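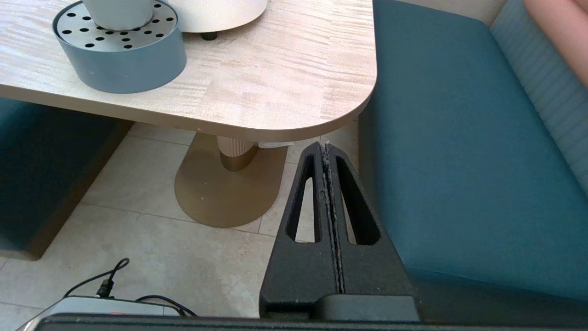
Why do so many small offices and cafés now put the water on a booth table instead of on a counter? A booth is where people end up sitting anyway, and a table with a seat on either side of it gets far more use than a counter along a back wall.

I have been thinking about this since a long, very pleasant afternoon in Arroyo, where the people at Drudari fit out break rooms and small lounges and will happily talk about tables for as long as you let them. I let them for quite a while! Their view is that a drinks station should be treated like a place at the dinner table, with everything in reach and a spot to set your cup down while you make up your mind.

The big dispenser comes first, and it should hold plain water, as that's what most people come for. A second, smaller one can hold tea or whatever the house likes, and it can sit farther back without anyone minding. Each wants its own drip tray. I used to think of drip trays as fussy little things (my grandmother kept a folded dish towel under the spigot and saw no need for more), but a light tabletop with a wood grain shows every ring, and a tray that lifts out and rinses clean is worth the bother.

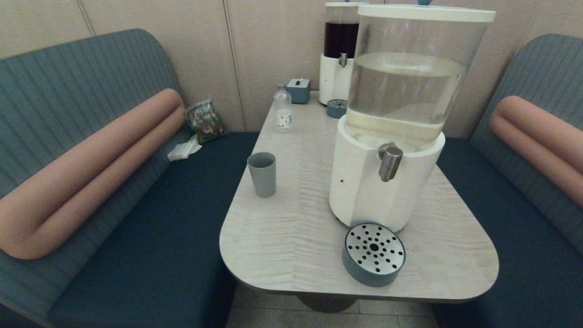
Then there are the small comforts, which I would never skip. Tissues go at the back, near the wall, where an elbow won't send them flying. A few sturdy tumblers are nicer to drink from than paper cups, though somebody does have to wash them, and it's kind to settle that before the first morning.

As for the seats, Valtum sells a ribbed booth back in a soft blue that I liked very much, and a long bolster in a dusty pink warms it up more than you'd expect. Run a soft brush down the channels when you clean, as crumbs love a seam. If your floor is pale tile, a table on one central pedestal makes mopping easier and leaves more room for knees.

Drudari's next job is a reading lounge in Rodgate, opening in March, with 19 seats and 430 square feet to put them in. They were still going back and forth over whether to have one drinks table or two when I left, and I was sorry to miss the end of it.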